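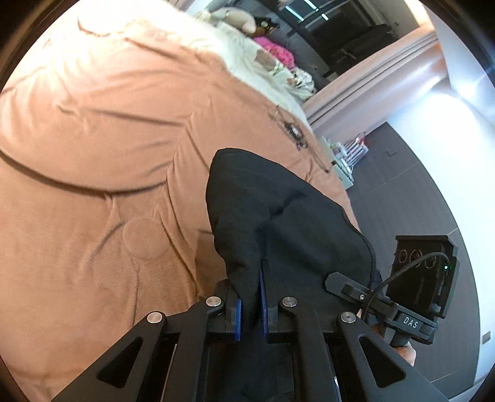 Two Days of Folding at Masanja House - Trip Notes

Posted October 20, 2022

I have wanted to get to the Masanja open house for ages, and this year the bus schedule and my vacation days finally lined up. It's 348 miles from my front door to Drovport, which I did in one go with a thermos and a bag of pretzels, and I don't recommend it. Get off at Akley, stretch your legs, take the later bus.

For anyone who hasn't heard of it, Masanja House is a big old boarding house up the hill from the harbor, and twice a year they open up the rooms and run bedroom and laundry workshops. Yes, I spent vacation money to watch people fold clothes and make beds. My sister is still laughing at me. But I have three kids' rooms at home and a chair you can't see for sweatshirts, so who's the one who needs it?

Check-in was in the front hall with Peninah Urio, who gave me a paper map and a sticker and told me to leave my shoes by the radiator. There are 19 rooms and you can wander into most of them. The place was busier than I expected (Peninah told me they'd had 2,438 people through since the first one), but everybody is in socks, so it stays weirdly quiet.

I went straight upstairs to the bedrooms. They keep them the way a real bedroom looks, and I loved that. I've been to home shows where the bed has eleven matching pillows and you're scared to breathe near it. At Masanja the bed I spent the most time at had a puffy quilted comforter in a peachy orange, a shaggy white blanket bunched up at the head, and a plush toy in with the bedding, plus something bright pink and a flowery cloth with little green and brown prints on it. It could have been my daughter's room on a school morning! I felt better about my whole life.

The garment of the hour was black, and black is murder to fold. You can't see the seams, you can't see which layer you've got hold of, and you end up with one sleeve on the inside. Mwangi Ondieki runs the clothes sessions and his big thing is to work on a light surface. On a comforter that color every edge of the black fabric shows up, so you can find the ribbed parts and line things up from there. I have been folding dark stuff on a navy bedspread for nine years. Nine years!

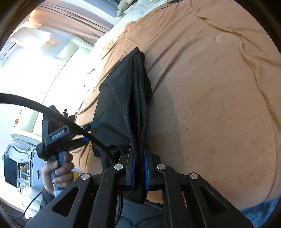

He also has you stop and look at the layers before you make the next fold. When something thick is folded lengthwise you get a deep gap between one layer and the next, and if you just flop it over at that point it springs open again in the drawer. Press the gap closed with the flat of your hand, bottom to top, then fold. I tried it at the practice table on a hooded thing of my own and it took me four goes. Mwangi said four was fine. The man next to me, who had driven in from Forkodel with his mother, got it in one and I was a bit sour about that.

Somebody asked if you should make the bed before or after the folding, and we had a real debate. Mwangi is firmly a bed-first person. Tumaini Muriithi, who does the linens, says pull the top cover up flat, leave the blanket and toys at the head for later, fold your clothes, then finish. I'm with Tumaini. You're going to wrinkle it anyway.

Lunch was in the basement kitchen: bean soup, flatbread, and a coconut thing I had twice. Six dollars, cash only, and the line moves slowly, so go down early.

In the afternoon I did the linen closet with Tumaini, mostly fitted sheets. I still can't do them. I also looked in on Wekesa Temba's mending room, where he was sewing cuffs back onto sweatshirts and talking nonstop about thread. He has a wall of it, and I bought two spools of a gray he swears by. Washing quilted covers was the last talk of the day and I took the most notes there. Cool water, a big machine, don't cram it, and shake it out halfway through drying or the filling bunches up in the channels.

Second day I mostly repeated the bits I liked and skipped the ironing.

Some practical stuff. Wear good socks. The stairs are steep and there's no elevator, so call ahead if that's a problem and Mwanahawa Tanui in the office will set you up with the ground floor sessions. Parking is hopeless past the church. Rooms in Drovport fill up fast - I booked mine in August and got the second to last one at the guesthouse by the ferry.

The next open house is in the spring and the sign-up sheet is at the front desk or by phone. I've put my sister's name down too. She doesn't know yet.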